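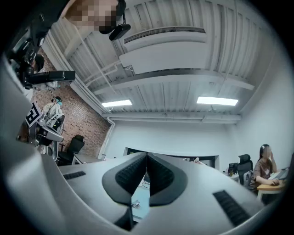 Dark ridged fingertips over a pale blue tabletop

Skindomico Hoops > Coaching Tools > How to Keep a Shot Chart by Hand

How to Keep a Shot Chart by Hand

By Elif Naz Akbulut
5 Mar 2020

I love a shot chart. Give me a clipboard, a seat high up near midcourt and a decent high school game and I'm happy for the whole night! If you've only ever kept the regular scorebook, you're in for a treat, because a good chart tells you where the points came from, and that changes how you see a team.

You don't need software for any of it. I charted 230 games on paper before I ever touched a tablet, and I still bring paper to every gym.

What to bring

- Four blank half-court diagrams per team (one per quarter), plus a spare for overtime
- Two pens in different colors
- A clipboard that's stiff enough to write on in your lap
- The roster for both teams, with numbers

Draw the half court big. Mine fills a full sheet of letter paper, with the three-point line, the lane, the free throw circle and the restricted area if the gym has one painted. Photocopy it and you're set for the season.

Before the tip

Get there early enough to watch warmups. Write the date, the teams, the quarter and the direction of the basket at the top of each sheet now, while you have time. It's amazing how alike two unlabeled charts look in September when you pull them out of a folder.

Check the jersey numbers against the roster too. Programs get printed weeks ahead, kids get called up from JV, and somebody always ends up in a different number. At the Rodby and Irnbridge game this winter, the guard I'd come to watch, Karabulut, was listed as 12 and wearing 21. I caught it in the layup line and fixed my sheet. If I'd missed it I would have had a very quiet night from number 12 and a mystery star!

Marking a shot

The system is simple:

1. Find the spot where the shooter's feet left the floor. For a driving layup that may be a few feet farther out than where the ball was released. Pick one rule and stay with it. I use the takeoff spot for jump shots and the release spot for anything at the rim.
2. Write the shooter's jersey number at that spot.
3. Circle the number if the shot goes in. Leave it bare if it misses.
4. Add a small "a" next to it if it came off a pass that led right to the shot.

Write the number as the ball is in the air, then look up for the result. You'll be tempted to wait and see. Don't! If you wait, the rebound goes up, somebody tips it back in, and now you have two shots to place and no clear memory of either one.

Blocked shots count as misses and get a bare number with a line through it. A shooter who's fouled and misses has no field goal attempt, so I put a small triangle at the spot with the number inside. If the shot drops and there's a foul, circle the number and put the triangle beside it. Free throws go in a row along the bottom margin, with a filled dot for a make and an open one for a miss.

Putbacks

Putbacks are where a beginner's chart falls apart. Three attempts in two seconds, all in the same square foot of paper, everybody's arms in the way. I draw a box just outside the baseline on my blank and put every tip and putback in there, in order, left to right. You lose the exact location, but who cares? It was at the rim. What you want is the attempt and the number.

Using two colors

One color for half-court offense, the other for transition. That's the whole reason for the second pen, and it's my favorite part of the method. A team can look like it shoots beautifully from the corners, and then you notice every circled corner three is in the transition color and the half-court ones are all bare. That's something a coach can use on Monday-morning film or at the very next timeout -- and you found it with a pen!

My own rule for transition is that the shot goes up before the defense has all five players below the free throw line extended. Other people use the first eight seconds. Either works if you stick with it.

At halftime

Don't go get popcorn yet. Take the first couple of minutes to do a quick tally of attempts and makes in these zones:

Rim: anything inside the restricted area, plus your putback box
Paint: the rest of the lane
Midrange: outside the lane and inside the arc
Corner three: below the break on either side
Above the break three: everything else

Compare your total makes with the scoreboard. Twos times two, threes times three, plus free throws. If you're off, check it with the official scorer while the half is still fresh. They're usually glad to help if you're polite and keep it short. Then go get popcorn.

After the game

Add up each zone for each player and copy the totals onto a single summary sheet. I like to write one or two sentences underneath in plain language, something like "21 wants to go left and pull up at the elbow, hasn't made a right-hand finish all night." Those lines end up being more useful to me in the long run than half the numbers.

Please be patient with small samples. One game might give you twelve shots from a player, and twelve shots can say almost anything. I don't trust a zone percentage on an individual until I've followed that kid for most of a season. For a whole team it comes together faster, and by the time you have about 300 team attempts the pattern is usually pretty clear.

Practicing at home

The fastest way to learn is to chart a recorded game with your hand off the pause button. Play one quarter straight through and mark it live. Then rewatch it slowly with a fresh sheet and lay the two side by side. My first live quarter missed five attempts, and two of my circled numbers belonged to the other team. It gets better quickly -- after four or five quarters the marks start to come on their own and you'll find you're watching the weak side again.

If you coach, hand a chart to a player who's sitting out with an injury. They pick it up in a hurry and they come back seeing the floor differently. I've had kids ask to keep charting JV games after they were cleared to play, which made my whole year!

We use cookies to remember your settings and to see which pages get read. By continuing to browse you agree to our use of cookies. OK | Cookie settings

Contact | Copyright Skindomico Hoops | Back to top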